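Demand charges at a small molding shop, part two

24th December

The October bill from Turar is the one I promised to go through, and it took longer than I expected. The first post covered how the meter works. This one covers what set the peak, what we changed, and what is still wrong with the way we start the floor in the morning.

Background for anyone who skipped part one. Gescombe runs injection presses on one floor in Villanueva, most of them hydraulic, two of them all-electric. We make closures and a few thin-wall parts. We buy power on a general industrial schedule with three pieces: a flat customer charge, an energy charge per kilowatt-hour, and a demand charge per kilowatt. The demand charge is set by the highest 15-minute average in the billing period. The meter does not care about an instant spike when a pump motor starts. It adds up the energy over the interval and divides by a quarter of an hour.

Our October peak was 673 kW. It fell in a single interval, early in the morning, on a day when production was light. The second highest interval that month was the one right after it. Everything else sat well below those two, including the days when every press was making parts.

That pattern is common and it still surprises people in the front office. They look at the production schedule, find the busiest day, and assume the peak has to be there. A molding floor in steady state is fairly calm. Barrel heaters cycle, pumps load and unload, the chiller follows the heat, and with enough machines running out of step with each other the total smooths out. A cold floor has none of that. Every heater band is fully on and stays on until the barrel gets to setpoint. Dryers are doing the same thing. If the chiller and the compressor come up at the same time, those land on top.

What set the October peak

I pulled the interval file from the Turar customer page and lined it up with our own log. The log comes from Dovusix, which reads current transformers on the main feeders and on four of the branch panels. The two sources do not agree on time. Ours was running a little over two minutes behind the utility meter, so a load that started near an interval boundary in our log could belong to the neighboring interval on the bill. I corrected the offset before comparing anything. If you do this at home, check the clock first. I lost an evening to it.

After the correction the sequence was plain enough. The shift lead turned on all barrel heats from the machine controllers inside a few minutes. The material dryers had been off over the shutdown and were started by the same person on the same walk. The compressor was already running. The chiller was started next, with warm water in the tank, so it loaded fully and stayed there. Finally the grinder was run to clear regrind left in a gaylord from the last shift before the shutdown. The grinder did not need to be running at that time at all.

None of this violated a procedure. We did not have a procedure. There was a laminated sheet by the panel with the order for safety items, air, and water, and it said nothing about spacing.

What a peak costs after the month it happens

Our schedule has a ratchet. Billed demand in any month is the greater of the measured peak and a fixed fraction of the highest peak in the trailing months. The fraction and the look-back period vary between utilities and between schedules at the same utility, so read your own tariff sheet and ignore any number you find on a forum. The effect is the same everywhere. A bad interval can carry forward and set a floor under the following bills, including the slow ones, when the floor would otherwise be well above what the shop measures.

Marleny Taipe, who does our books, asked the correct question about this, which was whether the October amount should be treated as an October cost. For the utility it is. For quoting purposes I do not think it should be. If demand cost is spread over parts by the hours each press ran that month, then the parts that happened to run in October pick up a charge created by a cold start that served every job on the floor. We have moved the demand charge out of the machine rate and into overhead. It makes the hydraulic presses look a bit cheaper per hour than before and the all-electrics look a bit more expensive by comparison. Neither change alters what we pay. It does alter which press looks like the sensible choice for a short job, so I would like to revisit it once there is a full year of data.

What we changed

The new start sequence has gaps in it. Chiller first, early, alone. Dryers next, in two groups. Barrel heats in three groups, with the largest barrels in the first group, as they take the longest to soak. Compressor when the first group is at setpoint. The grinder is locked out until the first parts are in the bin.

Group spacing is one full interval plus a margin. A shorter gap does less than you would guess. If two loads each run hard for most of an hour, moving one by five minutes barely changes the worst average. You have to let the first group get to where its heaters are cycling before you add the second. On our larger barrels this is slower than the controller display suggests. The display shows the thermocouple, and the steel behind it is still catching up, so the duty cycle stays high for a while after the number looks finished.

The cost of this is time. Somebody has to come in earlier or the first group has to be on a timer. We went with timers for the chiller and the dryers, and a person for the barrel heats. I am not willing to have barrels heating with no one in the building. Material left sitting hot in a barrel degrades, and one of our resins does it in a way you do not want to discover by smell.

The timers and the relay work came in under the 2,000 dollars I was allowed without a second signature. Labor was mine and is not in that figure.

Roxana Sotelo wrote to ask why we did not install an automatic load controller. She runs maintenance at a shop larger than ours and has one. It watches the running average inside each interval and sheds load when the projection goes over a limit. I looked at it. The trouble is the list of things we could shed. A barrel heater zone dropped in the middle of production shows up as short shots. A dryer can be paused without harm, for a while. The chiller can drift a degree or two, but some of our molds are tight enough that it matters. That leaves the compressor, which has to run to hold pressure for the part ejectors, and the office air conditioning. Our sheddable load came to 48 kW on a good day. That is worth having, but less than what the sequence alone should remove from a cold start, and the controller costs a good deal more than timers.

What is still open

First, partial starts. The sequence assumes a cold floor. After a short outage the floor is warm in some places and cold in others, and the lead has to judge. I have written a short version of the sheet for this case and I do not like it yet.

Second, power factor. There is a clause in the schedule that adjusts billed demand when power factor drops below a threshold. Hydraulic pump motors idling at light load are poor in this respect. We have been above the threshold every month so far, but the margin narrows when the floor is half empty. I have asked for a quote on a capacitor bank and have not received one.

Third, the interval boundary. Utility intervals are fixed to the clock, so a load can straddle two of them and show as two moderate values. Our log can compute a rolling average at any offset, and the rolling peak is always equal to or higher than the billed one. I report the billed value to the office and keep the rolling value for myself, as the better measure of how the floor behaves.
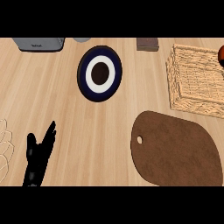
The interval file is easier to read as a strip chart than as a table, one narrow bar per interval, laid in time order with no gap between neighbors. I print the whole startup morning on one sheet and mark each group of heaters on it. The tabletop in the picture is built in much the same way, long narrow strips side by side, some a slightly deeper tan than others, with a few short cross seams where one piece ends and the next begins. Those cross seams are what I want on the chart: a short mark at the point where one load hands over to the next, drawn on the bar where it happens. At present I add them by hand with a ruler. Dovusix will export event tags in the same file as the readings, but the tags carry the uncorrected clock, so they have to be shifted before they line up with the Turar intervals. I will post the spreadsheet when the shift works for the days on either side of the clock change as well.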